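# Getting marks off things that are supposed to be white

I have lived in three apartments with white everything, and I've come to believe that white is a color chosen by people who are about to move out. The rest of us inherit it. What follows is what I've learned about scuffs, rings, ink, grease and the mysterious gray smear at hip height in every hallway I've ever paid rent on.

## Before you scrub anything

Try the dry cloth first. I know. You want to get out the stuff under the sink, because it has a skull on the label and that feels like progress. But a good third of the marks on my walls have been dust with ambitions, and they leave when a clean microfiber cloth goes over them twice.

If dry doesn't work, go to damp. If damp doesn't work, one drop of dish soap in a bowl of warm water. One. People hear "a drop" and squeeze like they're putting out a fire, and then they spend the afternoon rinsing a wall.

Test behind a door. Flat paint in particular will hold a grudge: you rub at a small dark mark and get a large shiny one, and now you have a stain shaped like your own effort. Eggshell and satin put up with more. If you don't know what you have, look at it sideways with a lamp on. Any gleam at all and you can be a little braver.

## Walls

Melamine sponges (the white ones that wear away in your hand) are very fine sandpaper with good publicity. They work. They also take the finish off glossy paint and anything plastic you were fond of. Wet the sponge, wring it out hard, and use the kind of pressure you'd use to wipe a baby's face. Stop sooner than you want to.

Pencil comes off with a pencil eraser, and it pleases me every time. Use a white vinyl one. The pink ones leave pink, so you've swapped a problem for a more cheerful problem.

Crayon: put a bit of baking soda on a damp cloth and go in small circles. My neighbor Chih-ming Kao swears by warming the crayon with a hair dryer first and blotting it with paper towel. I tried it, and it did lift most of the wax, and it also taught me that the red ones travel. Start at the bottom edge of the mark and keep a dry towel under it.

Grease near the stove wants dish soap and patience. Wipe from the bottom up, so the drips run over wall that's already wet. Dirty water running down dry paint leaves stripes, and the stripes are harder to get off than the grease was.

## Dry erase boards

We keep one in the kitchen for groceries. It was 2 feet wide and spotless when it went up. It has said "onions" since last spring.

Old marker that won't wipe off can usually be fixed with more marker. Scribble over the dead ink with a fresh dry erase pen, wait a few seconds, wipe. The solvent in the new ink loosens the old. It feels like the wrong thing to be doing the entire time.

If somebody used a permanent marker (they always say they didn't), the same trick is worth a go before you reach for rubbing alcohol. Alcohol does the job but dries out a cheap board, and after that everything you write sticks a little more than the last thing. Wipe with plain water when you're done, then dry it.

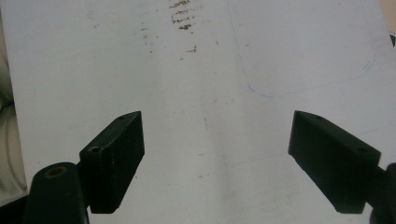

*This page last changed 2023-01-30. Added the part about enamel.*

Skip the glass cleaner on boards, too. A lot of it leaves a film, and the next pen skates around on top of it like a cow on a pond.

## Sinks and enamel

Gray lines in a white sink are rarely scratches. Mostly they're metal rubbed off your pans, so the sink isn't damaged, it's just wearing your saucepan. A mild powdered cleanser made into a paste takes them off. Put it on with a soft cloth, leave it while you put the dishes away, rub, rinse, and rinse again. The second rinse is the one I skip, and then I find the powder in my coffee cup.

Tea and coffee rings inside mugs: baking soda, a little water, a finger. You can buy a product for this. You can buy a product for anything.

Old enamel is touchier. If the shine has gone and the surface feels chalky, leave the powder in the cupboard and go back to dish soap and time. Fill the sink with warm soapy water, go do something else, and come back when you've forgotten why your sleeves are rolled up. Lemon juice gets recommended a lot for enamel. It's an acid, and it will cheerfully finish off what shine is left.

Rust spots around the drain are a different matter and I haven't won that one yet. The old Dommont basin we had in the last place had a rust mark the shape of Ohio, and it's still there as far as I know, greeting the next tenants.

## White plastic that went yellow

Light switches, fridge handles, the lid of the washing machine. Grime on these comes off with soap and an old toothbrush. Turn the power off at the breaker before you go near a switch plate with anything wet, or unscrew the plate and wash it in the sink like a civilized person.

If it's still yellow after it's clean, the color is in the plastic and you can't wash it out. There are methods involving peroxide and sunshine. I tried one on a drawer front and got a drawer front that was two kinds of yellow. A new switch plate costs less than lunch.

## Paper, lampshades, and other things you can't get wet

For greasy fingerprints on paper, cover the spot with cornstarch, leave it overnight, and brush it off with something soft. It won't be perfect. It'll be good enough to file.

Lampshades get a lint roller. If the shade is pleated, use a clean, dry paintbrush, work down each pleat, and put on something to listen to. Don't start ten minutes before company.

Chunks of soft white bread, rolled into a ball, really will lift dust off wallpaper. You feel ridiculous, and there are crumbs. Keep the dog out of the room, or don't, depending on how you feel about vacuuming.

## Rubber scuffs on floors

Black heel marks on vinyl or pale tile: a clean tennis ball. Cut an X in it, stick it on the end of a broom handle, and rub. You can also just twist on the mark in a sneaker with a clean sole, which is my method when no one is around.

For the stubborn ones, a dab of cooking oil on a paper towel, then soap, because you've now got an oily floor and a hallway is where people walk fast. Do the soap right away. I left it for "after this phone call" once and crossed the hall at a speed I hadn't planned on.

## What I keep in the bucket

- Microfiber cloths, washed without fabric softener (it coats them and they stop picking anything up)
- Dish soap, whatever was on sale
- Baking soda, in a jar with a label, after the pancake business
- White vinyl eraser
- One old toothbrush, marked with tape. Mark it well.
- Rubbing alcohol, kept away from the stove
- Melamine sponges, cut in half so I use less of them

Vinegar used to be on this list. I took it off after reading that it shouldn't go near marble, and I've got one marble thing in the house and exactly the sort of memory that would bring them together. Never mix it with bleach either, and don't mix bleach with anything else while you're at it.

Next time I get to this page I want to do grout. I've been putting grout off since January of some other year.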